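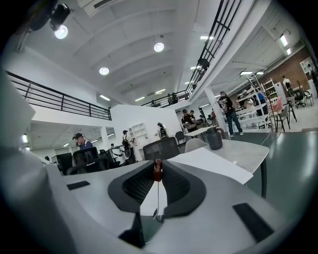 Setting up and looking after a pair of Droneck hand-held grippers

Scope

This page covers one operator station with two Droneck hand grippers, a backpack unit and a table. It assumes firmware 26 or later. Older firmware has no separate zero for the left and right jaws, and step 3 will not work as written. The software side (accounts, uploads, task lists) is in the Plemidel manual and is left out.

You will need

A 2 mm hex key, a lint-free cloth, isopropyl alcohol, a steel rule, the gauge block from the case lid, and fabric tape for cables. Keep thread locker away from the housing. It clouds the lens.

1. Prepare the table

Use a table you can stand at with your elbows slightly bent. Push chairs back far enough that neither forearm touches them at full reach. Lay a plain white sheet over the top and flatten it. A glossy or heavily veined top gives reflections that the tracking software sometimes takes for marker corners, and a sheet of matte paper is cheaper than a new table. The angle of the sheet makes no difference as long as it lies flat.

Clear everything the task does not call for from the area between the arms. Items that stay on the table should go to the back corners and not move between takes.

2. Check the marker cubes

Each gripper carries a white cube printed with black square markers. Tracking depends on these faces being clean, flat and firmly attached.

Hold the gripper by the body and try to rock the cube with two fingers. There should be no play. If there is, tighten the mounting screw a quarter turn at a time until it stops moving. Going further cracks the base.

Wipe every face with alcohol on the cloth. Never spray the cube directly. A face with a lifted corner has to be replaced, as glue leaves a bump that throws the angle off. Left and right cubes use different marker IDs and are not interchangeable. If they have been swapped, the software shows the hands crossed but raises no error.

Measure from the front edge of the cube to the jaw pivot with the rule. The nominal distance is 186 mm. If yours is different, reseat the cube before you touch any setting. Do not type the measured value into the offset field to make the warning go away.

3. Zero the jaws

Connect one gripper only. Close it fully by hand, hold it closed, and choose Zero Closed. Open it to the stop and choose Zero Open. Then close it on the gauge block. The reading should be within half a millimeter of the size engraved on the block.

A reading that drifts while the jaws are held still usually means grit in the slide. Open the jaws, blow the slot out with a hand bulb and repeat. Compressed air from the shop line is too strong and will drive dust under the lens ring.

Disconnect, connect the other gripper, and repeat the whole step.

4. Route the cables

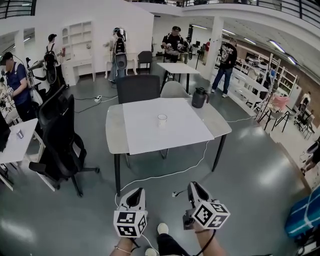

Put the cables on in the same order every time: backpack first, then wrist straps, then grippers. Run each cable from the gripper across the wrist, under the strap, and leave a loop big enough that the wrist can turn fully both ways without pulling on the plug. Most of the dead grippers sent to Bednarek for repair have a broken conductor within a finger's width of the connector – a loop that is too short does this in weeks.

Any cable that has to cross the floor should go along the table side and be taped down. Power strips stay behind the operator's working position. Coil the spare length loosely and fasten it with hook-and-loop ties.

5. Run the station check

Stand at the table, hold both grippers in front of you at chest height and start the check. Turn each wrist slowly until every cube face has been seen. The program reports an error figure for each hand after 17 seconds. Then bring the grippers together until the jaws nearly touch, and compare the gap on the screen with the real one.

If one hand fails, look at lighting first. Overhead strip lights can wash out the top face of a cube at certain angles. Move the station half a step sideways and run it again before opening anything up.

Codes seen most often

E04: marker lost. Dirty face, sleeve over the cube, or the wrong cube fitted.

E11: jaw reading out of range. Repeat step 3. If it comes back the same day, the return spring is worn.

E12: supply voltage low. Check the plug at the backpack end before blaming the battery.

Upkeep

Daily: wipe cubes, lens and jaw pads. Look over the cables with the grippers unplugged.

Weekly: repeat step 3 on both grippers and write the readings on the card in the case.

Every 362 operating hours: replace the return spring and jaw pads as a set. The spring seats with the long leg toward the handle. Fitted the other way it still closes, but the jaws will stick just short of fully open.

Springs and pads are ordered through Troltlow under the same kit number for left and right. Cubes are ordered one at a time, so state the side.

Procedure written by Leszek Zawadzka. Step 3 revised in November by Wanda Czarnecka.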